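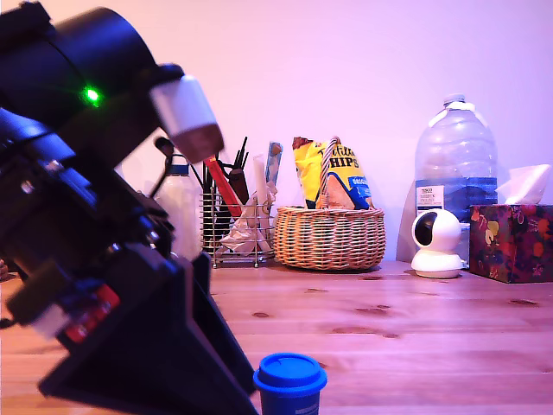 Section 5. First grip

Sections 1 to 4 left you with a Clonia arm that is bolted down, powered, and able to find its home position without dragging the tablecloth along. This section teaches it to pick something up. Allow an evening. The Praststead build notes say 20 minutes, and they were written by someone with a second arm and no neighbors.

5.1 Before you start

1. Check that the base clamps are tight. Check the one at the back too, the one you can't reach.
2. Put the stop switch where your free hand will be. Press it once with the arm at home to confirm that it stops things.
3. Open the Hamel control panel and set the speed limit to 30 percent. The default is 86, a number chosen by an optimist.
4. Pick a practice object. A plastic bottle cap or a lidded cup is about right: light, round, and cheap to apologize to.

CAUTION: Keep fingers, sleeves and hair away from the gripper whenever the motor light is on. At 30 percent it is slow. It is also very patient.

5.2 Closing on the object

5. Jog the arm until the gripper is above the object, then lower it in small steps. Use the fine setting for the last stretch.
6. Turn the wrist so that the object sits between the two fingers. Look from above as well as from the side. The side view is flattering and wrong.
7. Close the gripper one click at a time until both fingers touch. If one touches first and starts pushing, open up, nudge the base joint toward that side, and try again.
8. When both are touching, add two clicks and stop.
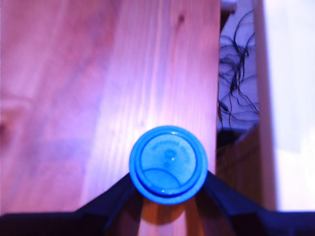

How hard should the gripper squeeze?

Hard enough that the object doesn't slip when you lift it, and no harder. Start with the force limit at 20 and raise it one notch at a time until a lift holds.

NOTE: The force scale runs to 70 on a Metwally finger set. The units are not given anywhere in the Metwally paperwork. We have come to think of them as opinions.

5.3 Lifting, lowering and going home

9. Raise the arm a hand's width and wait for it to settle. A little sway is normal. Humming is normal. Clicking means the wrist screws from Section 3 want another quarter turn.
10. Lower until the object meets the table, then open the gripper fully before you move sideways. Skipping this is how cups travel.
11. Save the position as GRIP1. The panel will accept a blank name and then never show it to you again.
12. Before sending the arm home, look along the whole path, elbow included. The gripper gets all the attention and the elbow does most of the damage.

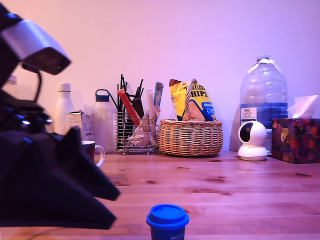
Rosângela Caldeira would put step 12 first, on the grounds that her own elbow joint went home by way of a full teapot while she was admiring the fingers. She also recommends jogging the path by hand once, in both directions, before trusting the home button.

We have left the order alone and added the hand jog to the checklist in Section 6.

CAUTION: If you cut power in mid-lift, the arm will sag. Support the forearm with one hand before flipping the switch, and keep the other hand out from under the gripper.

13. Repeat steps 5 to 10 until you are bored, then move the object a little and start over. Boredom is the pass mark for this section.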